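Visit report: kitchen manipulation test site, Wimgate

The Toltier site at Wimgate holds one visitor day a year, and this year it moved from December to 14 August 2025. I attended on behalf of our equipment safety group. My interest was narrow: how a site that runs robot arms in domestic-style kitchens writes its working rules, and whether the people on the floor use them.

Visitors sign a two-page induction sheet before entering. It covers stop buttons, footwear, loose clothing and the yellow floor line. Nobody is admitted past the line while an arm is powered unless a named operator is at the stop. Märta Westerberg, the site's safety lead, took our party through the sheet clause by clause and asked each of us to point to the nearest stop button before she would open the gate.

The house standard is a 36-page document called the Gremik procedure, after the first cell it was written for. Version 17 is current. Its largest section deals with bench set-up, and I found this the most useful part of the day. The main requirements are as follows.

Household items are treated as part of the risk assessment. Anything that can heat, tip, spill or shatter is listed by type, with its permitted state. Toasters and ovens are to be isolated at the outlet unless the task calls for them. Cables are to be routed away from the arm's path or recorded as an exception.

Clutter is permitted. The procedure says a bare bench gives a false picture of how an arm will behave in a real kitchen, so the set-up sheet fixes a minimum clearance for the arm and leaves the rest to the operator.
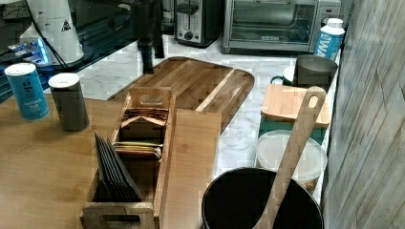
Gremik Procedure, v. 17, p. 2

Tea boxes, canisters, cutting boards and long-handled utensils all come under "light movable objects" in the current version. The operator checks that tall items are stable and that handles standing up out of a crock are counted as part of the crock's height. Boards get their own clause. A board that overlaps another object, or has one resting on it, must be noted on the set-up sheet, as the overlap changes how both will move if pushed.

Speed limits are set by zone. Travel over the bench is slower than travel in open space, and the final approach to a surface is slower again. Force limits are checked with a handheld gauge at the start of each shift and the reading is written in the cell log. I looked through one log and the entries were complete, although two were in pencil, contrary to the procedure.

Borghild Berge from Sundqvist, the outside auditor, gave a short talk on findings. Her last audit had 94 checkpoints. The weak area was change control: set-ups were altered between runs and the sheet was not reissued. Toltier now requires a new sheet whenever an item is added or removed - moving an item within its marked zone needs only an initial.

I have two reservations. The procedure gives no rule for glossy or reflective surfaces, which can trouble depth sensing, and Westerberg said a clause is in draft. The sheet also has no line for containers whose contents are unknown. We will borrow the zone table and the board clause for our own manual and leave the numbering scheme alone.

Parking is at the rear of the building. Lunch was sandwiches.

Comments

tpk_rigging: Does the shift gauge check apply after a gripper change as well? Ours does and it eats up half the morning.

Author: Yes, after any change of tooling. It gets its own line in the log.

Lorne: Good to see the utensil height rule written down. We had the same argument over ladles.

marg.d: Is the zone table available to people outside the site?

Contact the editor | © 2025 Equipment Safety Notes | Back to top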